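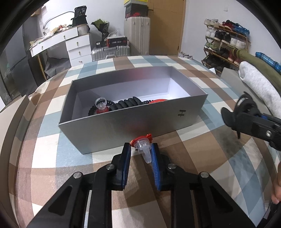 La boîte grise sur le plaid à carreaux, avec son cordon noir et ses petites pièces à collerette rouge.

Je ne suis pas quelqu'un d'ordonné, autant le dire tout de suite. Mais depuis que j'ai passé tout un mois de décembre à chercher un bouchon de gourde (retrouvé dans une botte !), je me suis mise aux boîtes sans couvercle pour les petites bricoles. Voilà comment je fonctionne, vous prendrez ce qui vous arrange.

Choisir la boîte

N'achetez rien. Une boîte de cadeau, un fond de coffret, un tiroir orphelin, tout va. Je la veux basse, pour voir le fond sans fouiller, et claire à l'intérieur : un élastique noir sur fond noir, c'est perdu d'avance. Le couvercle part au recyclage le jour même, sinon je le repose dessus et j'empile des magazines par-dessus, je me connais.

Trier sur le lit

Je trie toujours sur le lit, jamais par terre. Les petites pièces ne roulent pas, et surtout il faut avoir fini avant d'aller dormir – ça motive ! Prenez un drap bien tendu, sans couette dessous. Ma voisine Noura Sabbagh préfère un plateau de four avec un torchon, elle a des chats, je comprends.

Je fais un tas pour ce qui sert chaque semaine, un autre pour ce qui va avec un objet précis (embouts, joints, bouchons) et le reste attend dans une enveloppe. Au bout de 7 semaines, si je n'ai pas rouvert l'enveloppe, elle s'en va.

Laver les élastiques spirale

Ils se détendent, tout le monde s'en plaint. Plongez-les une minute dans de l'eau très chaude, sortez-les à la fourchette et laissez-les refroidir à plat sur une serviette. Les miens reprennent presque leur taille. En revanche, pas de sèche-cheveux, j'en ai ramolli deux comme ça. Pour les résidus de laque, une goutte de liquide vaisselle et une vieille brosse à dents entre les spires.

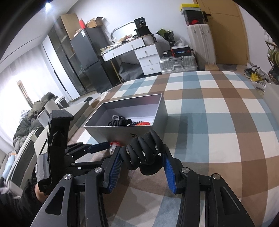
Les petites pièces en plastique

Les embouts transparents jaunissent et s'encrassent dans la pointe. Un bain d'eau tiède et de vinagre blanc, moitié-moitié, une demi-heure, puis un cure-pipe. Rincez bien et séchez tête en bas. Si ça sent encore, recommencez avec un peu de bicarbonate, mais pas en même temps que le vinaigre : ça mousse joliment et ça ne nettoie pas grand-chose.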